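Clurard Packing Cell Group
Minutes, October meeting, Cloltcombe workshop

Meeting opened at 4:00 p.m. Last month's minutes were agreed with one spelling fix (Wiegand, with an i before the e).

1. The stall on the right arm

Most of the evening went to this one, and what a good evening it was! During the long shelf-picking run the right arm stopped dead with a carton in its grip, and the gripper stayed closed after the stop button was pressed. No injuries, no damage to the arm, one squashed carton. The log shows 2,005 picks before the stop, our longest run yet, and a round of applause was recorded at that point.

The wrist motor had tripped on overload 16 times in the hour before it quit. The software cleared each trip and carried on without telling the operator. Everyone agreed this is the real fault and a serious one. The carton was only the last straw.

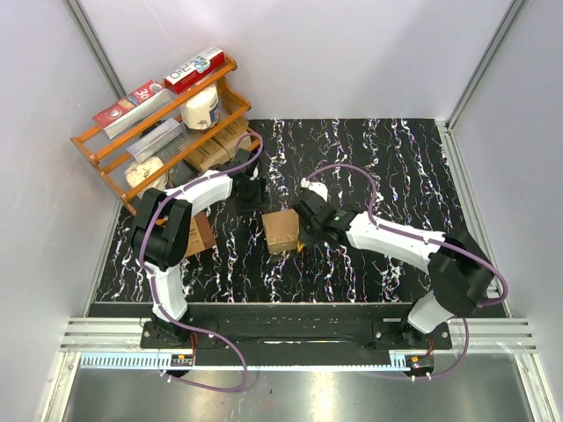
Cloltcombe, October

Work on the cell has carried on at reduced speed, with the rack and the small brown boxes kept in the program so the results can be compared with the earlier run. The two purple cables that follow the arms came up next. One member thinks the right cable tugs on the wrist at full stretch and adds to the load. Another thinks the grip force is simply set too high (it was at 100 percent, left over from the Edelbridge demo). Both ideas are worth chasing and we get to test both, which pleased the room no end.

Agreed:
Grip force to come down to 59 percent for all boxed goods.
A second overload trip within an hour stops both arms and sounds the buzzer.
Hands stay out of the enclosure until power is off at the wall. The stop button alone is not enough.
Cable slack on the right arm to be checked at full reach before the next long run.

2. Wiegand controller

The spare has arrived and passed its bench check. It will be fitted after the cable check, so that we change one thing at a time.

3. Any other business

Request for a louder buzzer, carried with great enthusiasm. The key to the parts cabinet is still missing.

Meeting closed at 5:40 p.m.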